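The Elephant Question in Mavulstead Has an Answer

Dec 17, 2018

The Mavulstead Zoo board will vote in February on what to do with Halim, the last elephant at the zoo. The choice is between a new barn and yard on the present site, or a move to the sanctuary at Clustlow. I think he should go to Clustlow, and I think the board should stop putting it off.

I grew up near the zoo and I have been a member for 19 years. I'm not against zoos. The wetland bird program has done good work, and the keepers I have met care a great deal about their animals. My complaint is with one decision that has been delayed 3 times.

Halim has lived alone since Rullska died. They shared a yard for most of their lives. Male elephants are often described as loners, and that gets repeated at every public meeting as a reason to leave him where he is. Wild bulls do spend time apart, but they also spend time with other bulls, and young males follow older ones for years. A wild bull that is by himself can walk off and find company. Halim can walk to the fence. 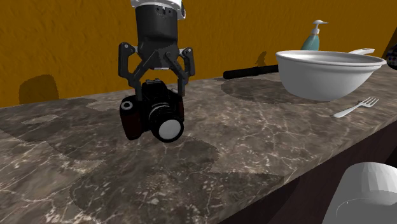
What the new barn would fix

The plan for the barn is better than what he has now. It has a sand floor, which is easier on the feet and joints, and a taller feeding wall so he has to reach for hay. Foot disease is one of the main health problems in captive elephants, and hard floors make it worse. I don't dismiss any of that.

But the barn does nothing about the cold. Mavulstead winters keep him indoors for long stretches, and a bigger room is still a room. It also does nothing about company. Urmas Sakalauskas, who chairs the building group, told members in the fall that the zoo would "look at" bringing in a second male once the work is done. There is no agreement with any other zoo and no date. We would be spending the money first and finding out later.

The zoo's petition to keep Halim has 2,312 names on it. I know several people who signed, and their reasons are decent ones. They took their kids to see him. They worry about the drive. The drive is a fair worry – moving an elephant is hard on the animal, and an older one can do badly. Sutrisno Ngau, a retired elephant keeper who spoke at the last meeting, said the crate training should begin months ahead and that the move should be called off if Halim won't settle in the crate. I agree with him. That is an argument for starting the training now.

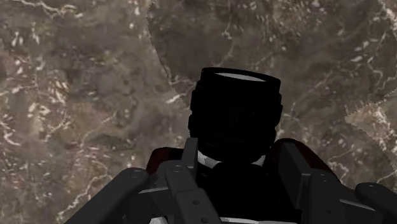
Some members say the sanctuary is too far away and we will never see him. Most of us won't. Clustlow is closed to the public apart from a few open days, and I would miss him too. I just don't think my Saturday visits should count for much against 100 acres and other elephants on the far side of a gate he can choose to stand at.

There is also the question of what the zoo does with the yard. My preference would be to give it to the bird program, or to a smaller animal that can live outdoors here all year. The board can sort that out after he leaves. It doesn't need to be settled before February, and it shouldn't be used as one more reason to wait.

Members can send written comments to the board until the week before the vote. I have sent mine.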